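Section 4: Tray practice with the sponge

Work through this section after the arm is bolted down and the joints have been set (section 3). It covers picking up one soft item from the red tray and wiping with it. Allow an evening for the first attempt. Keep the stop switch within reach of your free hand throughout.
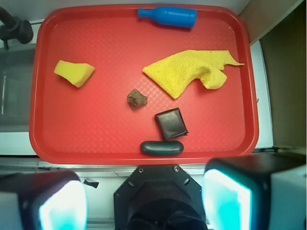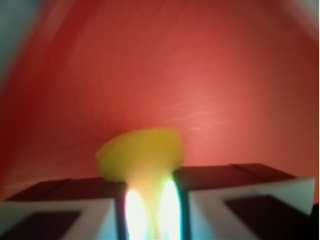
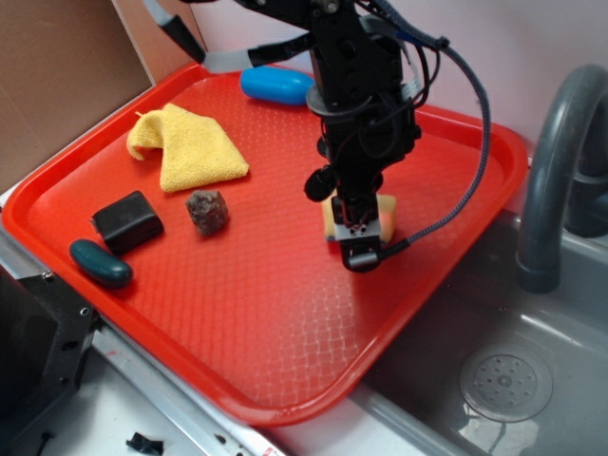 Fig. 4.1 to 4.3. The red tray from the wrist camera; a yellow item between the fingers; the sponge held against the tray, from the fixed camera.

4.1 Before you start

1. Turn the water off at the stopcock if you are working next to a sink. The arm has no splash protection.
2. Put the tray where the wrist camera can see all of it from the rest position. A little overhang at one corner does no harm as long as the tray does not rock when you press on it.
3. Set out the practice items. Ours are a bottle, a cloth, a sponge, a rock, a black item and a dark green one. Leave clear floor on every side of the sponge for the first runs.
4. Check that the cable down the arm has slack at full reach. Move the arm by hand with the motors off and watch the cable as you go.

Note: Tillura saves the camera settings with the tray position. If you move the tray, save again.

4.2 Setting the grip

5. Switch on the finger lights and wait for the wrist picture to settle. If the lights wash out the middle of the picture, lower the exposure before you touch the lights.
6. Open Tillura and choose Grip, then Soft. The starting value is 66.
7. Close the fingers on the sponge while holding it yourself. It should stay put when you let go and tug it gently.
8. If it slips, raise the value one step at a time. Stop at 73. Above that the finger motors run warm.

Caution: do not use the Soft setting for the rock. It will drop.

4.3 Picking up

9. Bring the wrist over the sponge with the fingers open, and turn it so that they close across the narrower part.
10. Lower until the fingertips just clear the tray floor. The default height is 9 mm above the floor.
11. Close, wait for the tone, and lift straight up. Do not swing the arm sideways until the sponge is above the rim.
12. Check the grip in the wrist picture. Fast moves blur it badly, so pause the arm if you can't tell whether the sponge is held properly.

Note: Ville Manninen's build has the older fingers without lights. Steps 9 to 12 are the same, but he needs a lamp over the tray.

4.4 Wiping

13. With the sponge held, lower it to the tray and press until it spreads a little on both sides of the fingers. More pressure than this makes the tray slide.
14. Run the short wipe first. It stays in the middle of the tray.
15. Run the long wipe only when the short one has finished cleanly three times in a row. Move the loose items out of its path.
16. Finish over a clear patch, open the fingers and return to rest.

Caution: keep your hands off the rim while the arm is wiping. It does not sense contact from the side.

4.5 If it goes wrong

Fingers close beside the sponge: the tray has moved. Repeat step 2 and save the position.

Arm stops with code 198: the cable is pulling at the wrist. Switch off, free it and repeat step 4.

Sponge will not release: open the fingers fully from the Grip page, then lift. Do not pull it out by hand with the motors on.

Corrections to this section go to Kerttu Ikonen. Section 5 deals with the cloth.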